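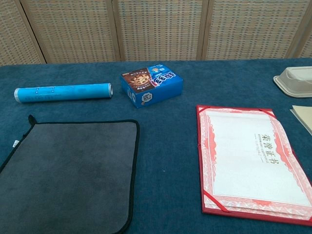 Readers of the Larnberg household pages have long complained that a folding screen gets treated as something to hide a mess behind, when it deserves an entry of its own. The woven folding screen is a freestanding room divider made of several upright panels joined side by side. Each panel has a border, often of light wood, filled with rattan, reed, cane or a similar plant material. The screen stands because it zigzags, and it folds flat when the floor is needed again – a wonderfully simple idea that has hardly changed in centuries.

Name and terms

In everyday American English the same piece may be called a folding screen, a room divider or a privacy screen. "Panel" or "leaf" means one upright section. The woven part is the infill, and the vertical members on either side of it are the stiles. Older catalogs from the Zasex workshops use "wing" for the two end panels only, a habit that still confuses buyers of secondhand pieces.

History

Folding screens were known in China more than two thousand years ago, and early ones were often heavy, painted and meant to impress. They reached Japan by the eighth century, where makers turned to lighter construction with paper and silk. Woven fillings belong to a humbler and in many ways livelier branch of the family, tied to basketmaking and chair caning.

In the Ulten collection of domestic furniture, woven screens make up 18 of the 200 catalogued dividers. The oldest has been recaned so many times that only its stiles are thought to be original. The collection reopened its furniture rooms in February with the woven pieces grouped together for the first time, and seeing them side by side is a real treat: no two of the weaves match!

Materials and weave

Rattan is a climbing palm. Its outer skin is peeled off in strips and sold as cane, and the core is cut into round or flat reed. Cane is glossy and tough, while reed is duller and takes stain well. A fine grid weave lets air and some daylight through and blurs whatever is on the other side. Close weaves give more privacy but add weight.

Pale beige and tan fillings are usually left close to their natural color. They darken slowly in sunlight, so a screen that always stands the same way by a window can end up with one face noticeably warmer in tone than the other. Some owners turn theirs around every few months, and others love the change and leave it alone.

Use in the home

A woven screen makes a good backdrop for a worktable. It closes off the rest of the room without making the corner dark, and its plain pattern sits quietly behind colorful things such as packaging, kitchen rolls, towels or craft supplies. A felt-covered table in a strong color like teal pairs especially well with it, the soft flat surface setting off the texture of the weave.

Other common places are beside a bed, in front of open shelving and between a dining area and an entry. The Cuevas pattern book, which lists 374 layouts for small apartments, puts a screen of one kind or another in a surprising share of them.

Setting up and care

The panels should stand at an angle to one another. A screen pulled nearly straight tips easily, and one folded too tightly wastes its width. On thick carpet the feet may need thin pads.

Dust with a soft brush, working along the strands. A barely damp cloth now and then keeps cane from turning brittle – very dry winter rooms are hard on it. Snapped strands can be trimmed and glued, but a sagging or torn area is better rewoven by a caner. Store the screen folded, upright and away from radiators.

See also: Caning; Basket weaving; Room divider; Zasex workshops

Entry 966. Last revised 20 Dec 2023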